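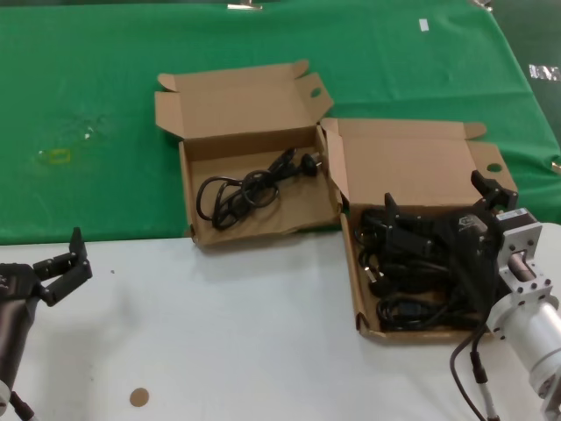

Vurnodgate, July

Corrugated mailer

A corrugated mailer is a one-piece folding box cut from a single sheet of corrugated fiberboard, with a lid joined to the rear wall of the tray along a scored fold. It is shipped flat, set up by hand, and closed without tape in most designs. Mailers are used for small electrical goods, cables, printed matter, cosmetics, and replacement parts. In the trade the form is also called a tuck-front box, a self-locking tray, or a die-cut mailer, although usage differs between plants and the terms are not fully interchangeable.

The mailer is distinguished from the regular slotted container, whose flaps meet along a center seam and need tape, glue, or staples, and from the telescope box, whose lid is a separate piece.

Board

Corrugated fiberboard consists of a fluted inner sheet, called the medium, glued between two flat sheets, called liners. A board with one medium and two liners is single wall. Nearly all mailers are single wall, as a double wall board is hard to fold through the tight turns of a locking side panel.

Flute size is identified by letter. The letters record the order in which the profiles were introduced and do not run in order of height. B flute and E flute are the usual choices for mailers. B flute is the taller of the two and resists crushing better under a stacked load. E flute gives a smoother printing surface and a sharper fold. F flute, finer still, appears in small retail packs.

Liners are either kraft, made largely from new softwood pulp, or test liner, made largely from recovered paper. Kraft liner has higher tear strength and holds up better at a fold that is opened many times. Test liner is cheaper and tends to crack along the score when the board has dried out. White liners may be bleached through or may carry a white top layer over brown pulp.

The direction of the flutes matters to strength. Flutes that run vertically in a wall act as small columns and carry load from above. In a mailer the blank is laid out so that this is true of two walls at most, and the other two carry load mainly through their doubled thickness. This is one reason a mailer of a given board will stack to a lower height than a slotted container of the same board and size.

Construction

The blank is laid out around the floor panel. The front wall, side walls, and rear wall fold up from its four edges. The lid continues from the top of the rear wall, and a tuck panel continues from the front of the lid.

Each side wall is made of two panels joined by a pair of close parallel scores. The outer panel is folded up, the inner panel is rolled over and down, and tabs on the inner panel drop into slots cut in the floor. Corner flaps from the front and rear walls are trapped between the two layers. No glue is needed, and the tray is rigid once the tabs have seated.

The lid has short flaps at its sides, often called dust flaps or ears. These enter the tray just inside the side walls when the lid is closed. In the cherry-lock variant, the tuck panel carries rounded projections that engage cuts at the front corners. Other variants lock with a single central tongue or with a strip of adhesive covered by a peel-off liner.

Holes may be cut in the lid or walls for hanging, for venting, or as finger holes. A hole placed close to a score weakens the fold, and design manuals set a minimum distance that depends on the flute.

Manufacture

Blanks are cut on a flatbed or rotary die cutter. A flatbed die is a sheet of plywood with steel rules set into slots burned by laser. Cutting rules are sharp, creasing rules are rounded, and blocks of rubber beside the cutting rules push the board clear after each stroke. Rotary dies work on the same principle with curved rules on a cylinder, and are faster but less exact.

Small orders are often cut on a plotting table with a moving knife, which needs no die. At the Surov plant, production manager Slavica Mujić set the changeover point at 200 blanks - below that figure an order goes to the plotting table, above it a die is made. The figure varies between plants according to the cost of dies and the number of sizes kept in stock.

Waste from between the panels is stripped in the machine or knocked out by hand from a stack. Small nicks left in the cut line hold the waste in place until stripping. They leave a slight roughness on the finished edge.

Dimensions

The size of a mailer is stated as length by width by depth, measured inside. Length is the longer side of the opening, width the shorter, and depth the distance from floor to closed lid. Because a mailer usually opens along its longer side, some suppliers state the dimension along the hinge first whatever its length. Orders placed between suppliers using different conventions are a known source of error.

Each fold takes up part of the board, so the panels on the blank are larger than the finished inside size. The added amount is the scoring allowance. For the rolled side walls the allowance is highest, and it has to be adjusted when the flute is changed even if the finished size remains the same.

The Trellness catalog, compiled by Wycliffe Kimaro, lists 472 stock sizes, of which 19 are cherry-lock designs.

Performance

Three properties are commonly tested. Edge crush strength is measured on a small piece of board loaded along its flutes. Burst strength is measured by pressing a rubber diaphragm through the face. Box compression is measured on the finished box between flat plates, normally after the box has been held at controlled humidity. Board loses a large part of its stiffness in damp air and does not recover all of it on drying.

Failure in use most often begins at the hinge or at the front corners. Repeated opening separates the liner from the medium along the rear score, after which the lid no longer lines up with the tray. Apinya Saithong's hinge tests on the Raju mailer range found that a 3 mm shift of the rear score away from the floor panel delayed this separation in B flute and had no measurable effect in E flute.

Contents that can move in transit, such as coiled leads and loose hardware, are usually held by a folded insert or a paper wrap.

Recovery

Unlaminated mailers are accepted in ordinary cardboard collection. Adhesive strips and paper labels are removed during pulping by screens. Plastic film laminated to the outer liner lowers the yield of fiber, and heavily laminated boxes may be rejected at sorting.

See also: Corrugated fiberboard; Die cutting; Folding carton; Telescope box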